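13th December

Frost on the inside of the scullery window again. Outside air dry, heating on since before six. The upright has gone flat through the tenor, and the bass has hardly moved, so the octaves across the break are sour. The top two octaves are a little flat but tolerable. I played the slow Schubert anyway and stopped after the first page.

Cause is the same as last year. The soundboard gives up moisture when the heating runs, the crown drops, and the strings lose tension where the bridge sits farthest from the rim. Nothing is broken. The pins are tight, except for the one under the F sharp that was tapped in when we lived at Ketley, and that one has held.

## Readings

The Dratosix logger filled its memory overnight at 3,000 samples and stopped, as it does, without a warning light. Downloaded it before breakfast. The trace is clean apart from one gap where I had unplugged it to vacuum.

- Humidity inside the bottom panel is lower than I want and still falling. Target is 50 percent.
- Humidity at the bookcase follows the panel, with a lag of a few hours.
- Temperature has a sawtooth from the thermostat. The teeth are wider than in the fall, which I put down to the new valve on the hall radiator.
- Gas meter 3,971 at breakfast.

I compared the bookcase sensor with the old hair hygrometer and they disagree by four points. The hygrometer has never been regenerated in my ownership. Wrapped it in a damp towel in the pantry and will read it tomorrow. If it comes up short of where it should be, I will turn the screw on the back and mark the old position in pencil first.

Salt test on the logger is due as well. I have the jar and the table salt but the lid no longer seals. Need a jar with a rubber ring.

## Humidifier

The evaporative unit in the front room has been on low for a week. Water use has gone up every day, and the panel reading has gone down every day. Either the room leaks more than the unit can supply or the wick is scaled. Pulled the wick at midday: stiff and white along the top third. Soaked it in vinegar, rinsed it, put it back. The Brostotdale water is hard and I should have been using the rain barrel, but the barrel tap is frozen.

Draft survey with an incense stick:

1. Chimney. Strong pull, even with the damper shut. The damper plate is warped at one corner.
2. Hall door. Some movement at the sill, none at the sides.
3. Bay window. Nothing on the left sash. Steady leak at the meeting rail on the right.
4. Baseboard behind the piano. Slight. Could be convection off the wall.

The chimney is most of it. Stuffed a wool blanket into a pillowcase and pushed it up above the damper, with a red ribbon hanging down so that it will not be forgotten when somebody wants a fire. Ran the stick again afterward and the smoke went straight up to the ceiling and spread out.

## Tuner

Phoned Banafsheh Tabrizi at eleven. She agrees there is no point in touching the pitch until the humidity has been level for two weeks. Her view is that a tuning done at the bottom of the dip will be sharp by spring, and then it has to come down again, and every large move costs stability. She can come in February. Booked it.

She asked for the serial number again, which I had on the inside of the lid: Rezaei, 1,629, no letter prefix. She has one other on her books from the same workshop and says the plate casting on hers has a different strut in the treble. I said I would take the lower door off and measure the bridge pins for her. Not done today.

She also wants me to stop keeping the lid open. I had it open to air the hammers after the moth scare. Closed it.

In the meantime she is willing for me to clean up the unisons myself in the worst octave, if I move the pins as little as possible and leave the middle string alone as the reference. I have the felt strip and two wedges. The lever tip is worn and sits slightly proud on the pins – she thinks a size smaller would fit better and will bring one to try.

## Unisons

Did three notes after lunch. B below middle C had the left string audibly slow against the center. Brought it up until the beat stretched past the end of the note, then settled it with a few hard blows. It dropped back a little. Brought it up again, less. The right string needed nothing.

A was worse than it had seemed with the pedal down. One of its strings has a false beat of its own, a faint shimmer that no amount of adjustment will remove. Left it at the least offensive position. G took two minutes.

My ear gets tired quickly at this and begins to accept anything. Stopped before I could do harm.

## Front room

Moved the rug out from under the piano casters and rolled it against the wall so the air can get at the lower panel. The room sounds harder without it. There is a ring after staccato chords, somewhere near the E above middle C, and it goes when I stand in the bay. Will try the curtains closed tomorrow. The floor has been swept.

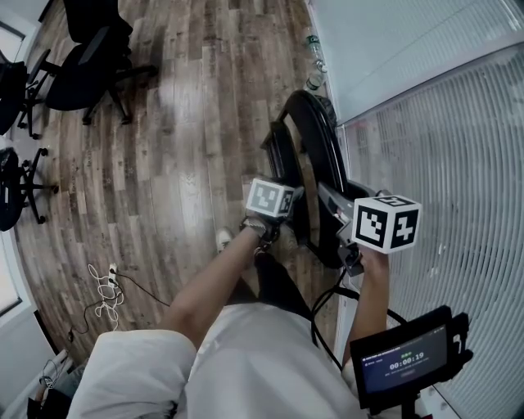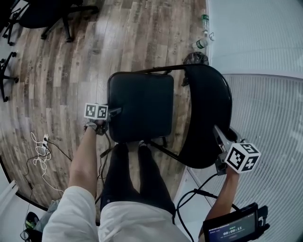

Front room, both. The folding chair is in the second.

## For tomorrow

- Read the hygrometer out of the towel.
- Jar with a rubber ring.
- Reset the logger to a longer interval so it lasts past the weekend.
- Foam strip for the meeting rail, the narrow kind. The wide one stopped the sash from locking.
- Vinegar is finished.
- Lower door off, bridge pins, send the measurements to Banafsheh.
- Ask about the damper plate. The stove people had a secondhand one in the fall but it may have been the wrong throat size.

Panel reading at ten this evening was up by one point. Thermostat turned down two notches before bed.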